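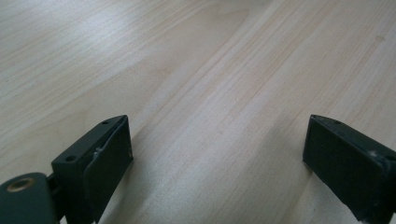 *Pale wood, straight grain, and a bit of glare at the top left.*

I've gotten more questions about keeping light wood tables decent-looking than about anything else I've put on this page, including the year I wrote way too much about oven racks. So I'm finally pulling all my table notes into one place. Some of this I learned from my mother, some from a very patient person at the counter of the hardware store in Brelstead, and a fair amount from wrecking a perfectly good desk.

## Find out what's on the wood first

Before you wipe, oil, wax or scrub anything, figure out the finish. Pale wood can be lacquered, oiled, waxed or completely bare, and they can all look pretty much alike from across the room.

Put one drop of water somewhere out of the way (underside, or near a back leg) and go make coffee. If the drop is still sitting up in a bead when you come back, you have a sealed finish of some kind and you can relax a little. If it's soaked in and left a darker spot, the wood is bare or the oil has worn off. The spot will dry. If it's somewhere in between, it's probably oil or wax that's getting tired.

I skipped this step on my first table and put furniture oil on lacquer. It sat there like salad dressing. I was wiping it off for two days and my sleeves smelled like it for longer.

## The everyday wipe

Two cloths, one damp and one dry. That's my entire routine on a normal day. The damp one should be wrung out hard enough that you can't get another drop out of it, and the dry one follows right behind. Go with the grain, long strokes, end to end.

Going with the grain matters more on light wood than I expected. Any grit under the cloth makes tiny scratches, and if they run the same way as the grain you'll never notice them. If they run in circles you will notice them every single morning when the light comes in, believe me.

For sticky stuff I use one small squirt of plain dish soap in a bowl of warm water. Then a second wipe with clean water, then dry. Don't skip the rinse! Soap film is what makes a pale table look gray and kind of sad after a few months, and people blame the wood.

Things I've stopped using on mine:

- All-purpose spray with vinegar or lemon in it
- Those white melamine sponges (they're sandpaper, basically, just very polite sandpaper)
- Spray polish with silicone, which makes a real headache if you ever want to refinish
- Paper towels with a printed pattern, after a blue daisy transferred itself onto a damp spot

## Check it from down low

My favorite trick, and it costs nothing. Get your eyes down near table level and look across toward a window. Straight down, nearly any table looks clean. Across the surface, in the shiny part where the light bounces, you'll see every smear, every crumb, and the ring from last night's glass. Then walk around to the other side and do it again, because the glare moves when you do and it was covering up something else.

I do this before company comes and also before I put any finish on. If you oil over a smear you get to keep the smear.

## Water rings

White rings are moisture caught in the finish, and they come out more often than you'd think. Give it a day to dry by itself first. If it's still there, lay a clean cotton dish towel over it and press with a warm iron, no steam, for just a few seconds. Lift and look. Repeat if it's fading. I had one on the breakfast table that took four rounds.

Dark rings are a different animal. The water got all the way into the wood, and often there's metal involved, like a wet can left overnight. On bare or oiled wood you can try oxalic acid wood bleach. Read the container all the way through, wear gloves and eye protection, open the windows, and never sand the dried residue. On a sealed table I'd live with the ring or call somebody.

A little flat dish under the plant pot would have saved me all of that paragraph.

## Little specks and marks

Light wood comes with its own flecks and streaks, and it's worth knowing which ones are yours and which are the tree's. Run a fingernail over a speck. If it catches, it's probably something stuck on top and you can soften it with a damp cloth for a minute and lift it with an old plastic card. If your nail glides right over it, leave it alone. I once spent a whole Tuesday evening working on a brown dot that was part of the grain, and all I got was a shiny patch around a brown dot.

For pen marks on a sealed top, try a dab of rubbing alcohol on a cotton swab, but test it underneath first. It can take shellac and some lacquers right off. Pencil comes up with a soft white eraser, used gently and (you guessed it) along the grain.

## Small dents

If the dent is in bare or oiled wood and the fibers are only squashed, steam will bring a lot of it back up. Damp cloth folded over the dent, tip of a hot iron, a few seconds at a time. It'll look worse before it looks better because the damp raises the grain all around it. Let it dry overnight and then go over it lightly with fine sandpaper. Sealed wood doesn't respond nearly as well, and you can cloud the finish.

## Oiling, if yours needs it

I do my oiled desk twice a year, once in June and once when the heat has been running for a while and the wood starts to feel papery. Pick a clear oil. Regular linseed and anything labeled "natural" tends to turn pale wood yellow, and it's slow enough that you don't catch it until you move the lamp.

1. Clean, rinse, and let it dry all day. All day!
2. Light sanding with the grain if it feels rough. Vacuum, then wipe with a barely damp cloth and let that dry too.
3. Put on a thin coat with a lint-free rag. Thinner than you want to.
4. Wait 30 minutes, or whatever your can says if it says something else.
5. Wipe off everything that's still sitting on top, and then take a fresh rag and wipe again.
6. Keep stuff off it overnight.

PLEASE deal with the rags right away. Oily rags wadded up in a trash can can heat up and catch fire without any help from you. Spread mine flat outside, single layer, away from the house, until they're completely stiff and dry. If you don't have an outdoor spot, put them in a metal can filled with water, put the lid on, and ask your town how to get rid of it.

## Keeping it light

Wood changes color in the sun. Some pale woods go honey-colored, and whatever has been parked on top leaves its outline. Move your things around now and then, especially the lamp, the laptop and that stack of magazines. My desk had a perfect rectangle under the keyboard for most of a year. It's faded in some but I can still find it.

Felt pads go under anything with a foot. Check them when you dust, because grit gets stuck in the felt and then you've made yourself a little scraper. And rubber feet can leave marks on some finishes, so I put a scrap of cork under those.

Next up on my list is cutting boards, which I have a lot of opinions about, and then the drawer that sticks.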